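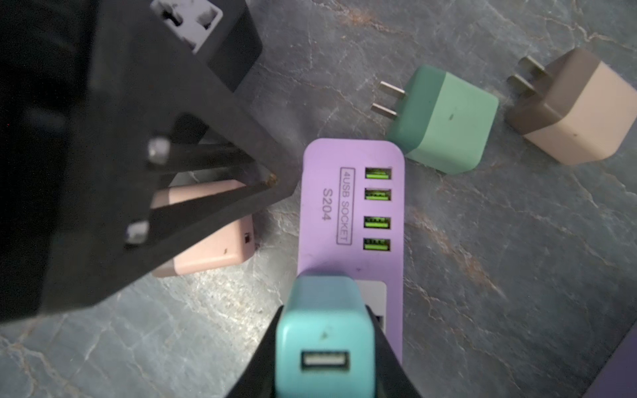
How to sort chargers, leads and power strips on a shared worktable
Published in November by Vasiliki Sarantis, Jotthorpe Household Skills Centre

Members who use the shared tables at the Centre are asked to leave all charging equipment sorted and ready for the next group. The procedure set out below takes some 20 minutes for one table and may be followed equally well at home.

Before you begin

Switch off the supply at the wall and remove every plug from its socket. Hold the plug itself when doing so and do not pull on the cord. Chargers that have been in use should be left to cool.

You will need a soft dry cloth, reusable ties, a sheet of small labels and two baskets, one of them divided into compartments.

Step 1. Separate the chargers from the power strips

Take every charger block out of the power strips and place the blocks together at one side of the table. Look at the face of each block and note the type of port. Blocks with a single USB-A port should be kept in one group, as they are easily confused with newer types once they have been put away.

Many power strips now have USB ports of their own. The front is often marked to show this, for example with the words "4USB SOCKET" and a model number such as S204. Write the model number on the inventory sheet. Where a strip already provides enough ports for the table, the separate chargers may be stored.

Step 2. Straighten the cords

Begin with the longest cord. Find the plug and follow the cord by hand as far as the strip, lifting it clear of the others as you go. Loops that have crossed should be opened out before they are lifted – pulling on one end will only tighten them. Garden gloves, trowels and other items should be moved to their own shelf first.

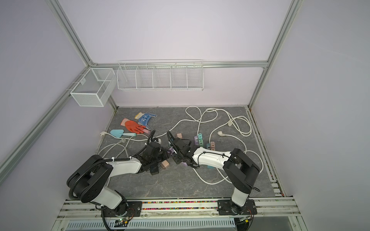

Once a cord is free, lay it flat and check its whole length for cuts, flattened sections or loose plugs. Any damaged item must be labelled and handed to the desk. It must not be returned to the table, even for a short time.

Step 3. Coil and fasten

Coil each cord in wide, even loops and fasten it with a tie. Do not wind it tightly round the strip, which strains the cord where it enters the casing. The Centre uses Humis ties, but any soft reusable tie is suitable.

Step 4. Put away

Place the chargers in the divided basket, with one type to a compartment. Small leads go in the second basket. Power strips are kept flat on the lower shelf of the Karagiannis cupboard, with their sockets facing upwards. Baskets should be labelled on the side that faces the room.

Tables used on a Saturday must be cleared before the building closes. Enquiries should be made to the desk on extension 3615.

Related items
Labelling storage baskets
Care of hand tools and gloves
Darnora Room: booking and conditions of use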